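Re: [Stutville-sewing] wrinkles in plain white

> I've pressed mine three times and it still won't lie flat on the
> table. Do you all cut anyway, or wait? It's the Skalluler 20 metre
> roll if that matters.

I'd wait! I had the same trouble in January with a roll from Prekent - spread it out, smoothed one side, and the other side went up in hills. What got me there in the end was working from the middle out with the flats of my hands, no tugging at the corners, then leaving it overnight. Plain white shows every little shadow too, so it probably looks worse than it is. Colour hides a lot.
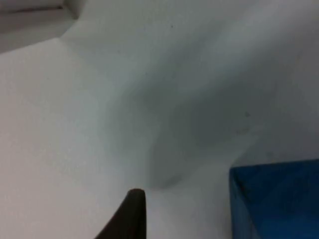 Oh, and go easy on the steam - mine grew a bit at one end and I had to trim it square again.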